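4. 演習課題の設計と実施

4.1 課題環境の構成

本章では、前章で述べた授業方針に基づき、マルランダ工科専門学校(以下、Marulanda校)のロボット制御演習において実施した遠隔操作および模倣学習の課題について述べる。演習は同校の選択科目「知能機械演習」の後半に位置づけられ、受講者はすでに座標変換、逆運動学、および簡単な軌道生成を学習している。一方、学習データの収集を自ら行った経験をもつ受講者は少なく、既存のデータセットを読み込んで学習器に与える作業にとどまっていた者が大半であった。

課題環境Kungateは、物理シミュレータ上に構築した卓上作業環境である。作業空間は壁で囲まれた室内に置かれた白い机で構成され、机上には課題物体以外の物品を配置しない。背景を簡素にしたのは、初回の課題において受講者の注意を物体の姿勢と手先の位置関係に向けるためである。手先には平行グリッパを備えたアームを用い、指の開閉量は連続値として指令する。操作および記録には、同校の卒業研究として開発が始まった操作ソフトウェアFlilttettiの前版ではなく、本演習に合わせて改訂したFliltettiを使用した。

課題物体の選定にあたっては、当初、直方体や円柱などの基本立体を候補とした。しかし予備演習では、基本立体の場合、受講者が姿勢をほとんど考慮せずに鉛直下向きの把持を繰り返し、把持方向の選択という学習目標に到達しないことが確認された。そこで本演習では、平面の組合せで構成された多面体状の容器モデルを課題物体とし、これをGrernaviaと呼ぶこととした。Grernaviaは開口部と取っ手をもち、取っ手の枠を把持する方針、胴部を挟む方針、開口部の縁を把持する方針のいずれも検討の対象となる。表面が平面の集合であるため、どの面の組に指を当てるかを受講者が言葉で説明しやすいことも利点である。
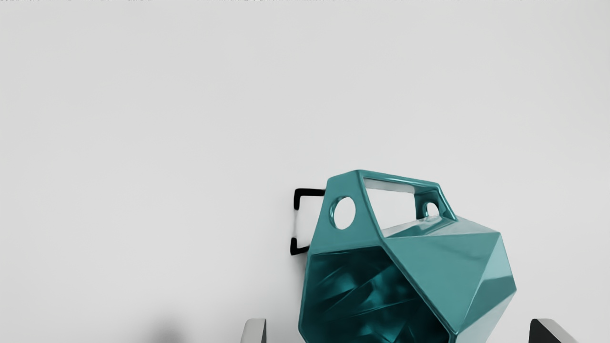

図4 課題物体Grernaviaとグリッパの指先。開口部は左下を向き、取っ手の枠には円形の穴が設けられている。

取っ手の穴は把持には直接用いないが、姿勢を判別する手がかりとして有用である。図4の視点では、台形の開口を挟んで左右に穴があり、両者のおおよその高さがそろっていることから、枠の傾きを読み取ることができる。また、容器の両側に指先が離れて位置しており、指の間隔と物体の幅の関係を検討する教材として授業で用いた。受講者にはこの視点の画像を配布し、指を閉じた場合に最初に接触すると予想される面を各自の用紙に記入させた。記入結果は提出物として回収したが、成績評価の対象とはしていない。予想の正否を問うことが目的ではなく、操作の前に接触を想定する習慣を身につけさせることが目的であるためである。

物体の初期姿勢は横倒しを基本とした。直立した容器では、上方から見た輪郭の変化が小さく、把持方針の違いが軌道に現れにくい。横倒しの場合には、開口部の向き、取っ手の向き、および机面に接する面の三者が互いに関係するため、受講者は画面上の見え方から三次元的な配置を推定しなければならない。初期位置と鉛直軸まわりの向きには試行ごとに変動を与え、その範囲は担当教員が事前に到達可能性を確認したうえで定めた。

4.2 演習の進行

演習は2人一組で行った。一方が操作者としてアームを動かし、他方が記録者として試行の経過を所定の用紙に記入する。役割は試行のまとまりごとに交代する。組の編成は、先行科目の課題提出状況を参考に担当教員が決定した。1回の授業時間は約80分であり、冒頭に前回の記録の検討、続いて操作と記録、最後に組ごとの報告という順序で進めた。

初回の授業は2018年5月28日に実施した。この回では学習用の記録は行わず、操作装置への習熟と安全に関する指導に充てた。シミュレータ上の作業であっても、手先を机面に押し込む指令や、関節可動域の端に長くとどまる指令は減点の対象とすることを明示した。これは、次年度に予定している実機演習への移行を念頭に置いた措置である。なお、実機への移行に伴う教育上の課題は第6章で扱う。

授業の運営はTanveer Swatiが担当し、操作ソフトウェアの不具合への対応は大学院相当課程の補助学生が行った。補助学生には、把持の方法そのものを受講者に教えないよう依頼した。質問があった場合には、現在の指の位置と物体のどの面とが向かい合っているかを受講者自身に説明させ、その説明に誤りがある場合に限り指摘することとした。この方針は事前に文書化し、各回の開始前に確認した。

記録用紙の様式は、演習の途中で一度改訂している。当初の様式では、試行の成否と所要時間のみを記入させていた。しかし、この様式では失敗の理由が記録に残らず、後日の検討において操作者の記憶に頼らざるを得なかった。改訂後の様式では、採用した把持方針、接近開始時の手先の位置、操作を中断した場合の理由を記入する欄を加えた。欄の追加により記入の負担は増したが、報告の時間に行われる議論は具体的になった。改訂前の記録については、画像列を再生しながら記録者が追記する作業を課した。

4.3 接近動作の指導

接近動作は、本演習において受講者間の差が最も大きく現れた段階である。操作に慣れていない受講者は、画面上で手先と物体が重なって見える位置まで一度に移動し、その後に高さを調整する傾向を示した。この手順では、高さの調整中に指が物体の側面に触れ、姿勢が変化することが多い。そこで第二回の授業では、接近動作を「水平方向の位置合わせ」「手先姿勢の調整」「下降」の段階に分け、各段階の終わりで一度停止することを求めた。
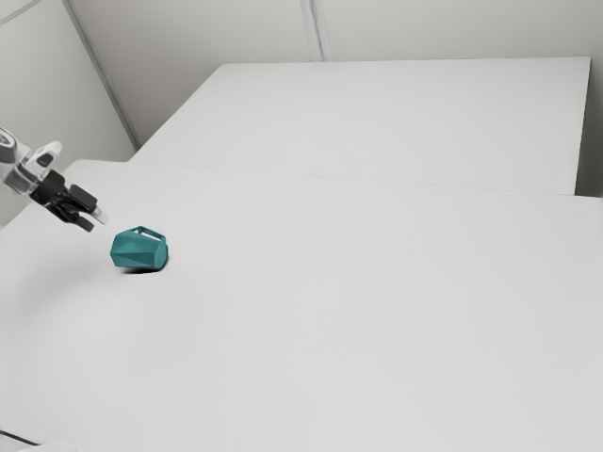 停止位置の選択は、その後の下降の難易度を左右する。物体から遠い位置で停止すれば接触の危険は小さいが、下降と水平移動を同時に行う必要が生じ、操作は複雑になる。近い位置で停止すれば下降は単純になるものの、姿勢を調整する余地が失われる。授業では、開いた指が机面の上方にあり、指先のパッドと物体の左上側との間に机面が見えている配置を取り上げ、ここからどの方向に手先を動かすべきかを組ごとに検討させた。取っ手はグリッパとは反対の奥右寄りに向いており、取っ手を把持する方針を採るならば、手先を物体の上方を越えて移動させるか、物体の側方から回り込む必要がある。胴部を挟む方針であれば移動量は小さいが、面の傾きに応じて指の向きを定めなければならない。検討の結果は組によって分かれ、移動量の小ささを重視した組は胴部を、把持後の安定を重視した組は取っ手を選択した。

いずれの方針を正解とするかについて、教員は見解を示さなかった。ただし、一度選択した方針は、そのまとまりの試行が終わるまで変更しないこととした。方針を試行ごとに変更すると、収集されるデータに複数の解が混在し、後段の学習において方針間の中間的な動作が生成されるおそれがある。この点は模倣学習における多峰性の問題として講義でも扱っているが、受講者の多くは、自らの記録から得た学習結果を再生して初めて問題の所在を理解したと報告書に記している。

影の利用も指導項目の一つである。単一の視点による操作では、手先の高さを直接読み取ることが難しい。物体の直下に生じる影は、物体が机面に接していることを示し、持ち上げの判定に利用できる。受講者には、影の輪郭と物体の下縁との間隔が変化した時点を記録させ、シミュレータが出力する物体の高さと照合させた。照合の結果、影の変化に気づく時点は、数値上の持ち上がりよりも遅れる傾向があった。遅れの程度は受講者によって異なり、照明を均一に設定した条件では判別がさらに困難であったとの意見が複数の報告書に見られた。

接近中の指の開き方についても、事前の想定と実際の操作との間に相違があった。教員側は、物体の幅に応じて指の間隔を調整しながら接近する操作を想定していた。これに対し、多くの受講者は指を開いたまま接近し、下降を終えてから閉じる操作を選んだ。後者は余分な接触を避けやすい反面、指の外側が机面や物体の突出部に近づくため、手先姿勢によっては下降の途中で停止せざるを得ない。報告の時間には、手先を傾けた場合と鉛直に保った場合とで、左右の指先の机面からの高さがどのように異なるかが議論された。

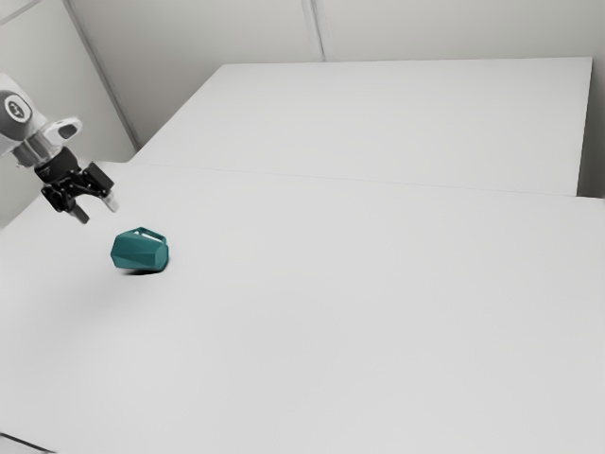
4.4 記録データの選別

演習期間を通じて記録された試行は649件であり、検査を経て学習に使用した試行は256件である。選別の基準は、担当教員が原案を示し、受講者との協議を経て確定した。基準の策定を受講者に開いたのは、どのようなデータを残すかという判断が学習結果に及ぼす影響を、受講者自身に経験させるためである。

除外の対象としたのは、第一に、記録の開始または終了が欠けている試行である。操作装置の接続が途切れた場合や、記録者が開始の操作を忘れた場合がこれに当たる。第二に、採用した方針と異なる動作が含まれる試行である。前節で述べたとおり、方針の変更はまとまりの間では行わないこととしたが、下降中に接触が生じた際、操作者がとっさに別の部位を把持する例があった。第三に、長い停止を含む試行である。段階の終わりにおける停止は指導に基づくものであるが、相談のために手先を静止させた区間がそのまま残ると、学習器は同じ観測に対して静止を続ける動作を獲得しやすい。

第三の基準をめぐっては、受講者の間で意見が分かれた。停止区間のみを切り取れば試行全体を除外する必要はないとする意見と、切り取りによって速度の連続性が損なわれるとする意見が出された。協議の結果、相談による停止が含まれる試行は除外し、指導に基づく停止は一定の長さに整形して残すこととした。この整形の処理はFliltettiの後処理機能として実装され、補助学生が動作を確認したうえで全組に配布された。

失敗した試行の扱いについては、学習には使用しないが、削除せずに保存することとした。保存された失敗例は、学習器の動作を評価する際の比較対象として用いた。例えば、学習器が物体を押し動かした場合に、それが記録データに含まれていた動作の再現であるのか、観測の変動に起因する逸脱であるのかを区別する必要がある。失敗例の画像列と手先軌道を並べて再生することにより、受講者はこの区別をある程度行うことができた。ただし、区別の根拠は目視による比較にとどまっており、定量的な指標の導入は今後の課題である。

4.5 受講者の報告に見られる傾向

最終報告書では、把持方針の選択理由、選別の過程、および学習器の動作に関する考察の記述を求めた。胴部を挟む方針を採った組の報告では、指と面との接触状態に関する記述が多く、面の傾きと指の向きが一致しない場合に物体が回転する現象が図とともに論じられている。取っ手を把持する方針を採った組の報告では、接近経路の長さと、経路の途中で取っ手が見えにくくなる問題に記述が集中した。後者については、手先側の視点を併用すべきであるとの提案が含まれていた。

手先側の視点は、指先と物体の局所的な位置関係を把握するうえで有効である。一方、この視点では物体が画面の端にかかりやすく、開口部の奥や机上全体の配置を確認することはできない。受講者の提案は、接近の前半では外部の視点を、下降の段階では手先側の視点を主として用いるというものであった。提案は次年度の演習内容に反映する予定であり、視点の切替えを操作者の判断に委ねるか、手先の高さに応じて自動的に行うかを検討している。

記録者の役割に関する記述も注目される。演習の開始時には、記録者は補助的な役割と受け止められていた。しかし、様式の改訂後は、記録者が接近開始時の位置を読み上げ、操作者がそれを確認してから下降に移る進め方が複数の組で自発的に採用された。この進め方を採った組では、方針と異なる動作による除外が少なかったと報告されているが、組の編成が無作為ではないため、両者の因果関係を論じることはできない。

また、課題物体の名称に関する指摘があった。Grernaviaという名称は形状を表さないため、組内で部位を指し示す際に用語が統一されず、「枠」「輪」「持ち手」などの呼称が混在した。記録用紙の検索にも支障が生じたことから、11月に実施した補講では部位の名称を定めた図を配布し、以後の記録ではその名称を用いることとした。名称の統一後に作成された記録は、他の組が読んでも操作の経過を追うことが容易であり、次章で述べる組間の相互評価においても同じ名称を使用している。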